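Stikham Working Dogs: Notes from the Kennel

March 2018

The Stikham unit has retired Rizzi, a nine-kilogram beagle cross who worked at the freight terminal for most of her adult life. Her handler, Gaetano Valentini, has adopted her, and she now lives with his family in Vamivwood.

Rizzi was trained to find fruit, plant matter and soil in incoming parcels. Over her career she recorded 1319 confirmed finds, the largest being a consignment of cut branches labelled as furniture parts. She passed her yearly assessment every time, although she was never fond of the metal stairs at the eastern dock.

Retirement has required some adjustment. Mr Valentini reports that she continued to sit beside the shopping bags for several weeks, as she had been taught to do, and waited for her reward.

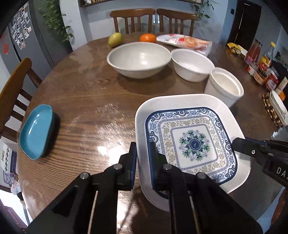

Her meals are now served at set hours, and her weight is checked at the Plaltaro clinic every 19 days. The veterinarian has recommended shorter walks on grass, as her left hip shows early wear.

Her former kennel has been assigned to a young dog under the care of Settimio Testa. The pair will begin a course of 120 hours and are expected to start work at the terminal in May. Readers who wish to write to Rizzi may do so through the unit's front office.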